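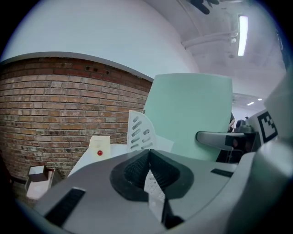

Speaker notes: scoring and attendance in the Nidar Cricket League
Torbjørn Nygård, for the clubs' meeting, 3rd May

Opening
Welcome the club delegates and thank Floltow for the use of the ground. Last season's report was sent to all clubs in March and will be taken as read.

Attendance
Total attendance for the season was 3,703, against 2,860 the year before. Most of the increase came from evening matches. Soltau will be asked to speak briefly on its gate arrangements.

Bowling awards
The leading wicket taker finished with 35. Under the present rule, wickets in abandoned matches do not count toward the award. The league proposes that they should, provided 17 overs have been bowled. Pause for comments.

Scorebooks
Two clubs still return paper sheets only. Remind delegates that both scorers must sign before leaving the ground.

Gallagher Trophy
The draw follows the break. Home clubs supply the match balls. Questions on fixtures should be held until then.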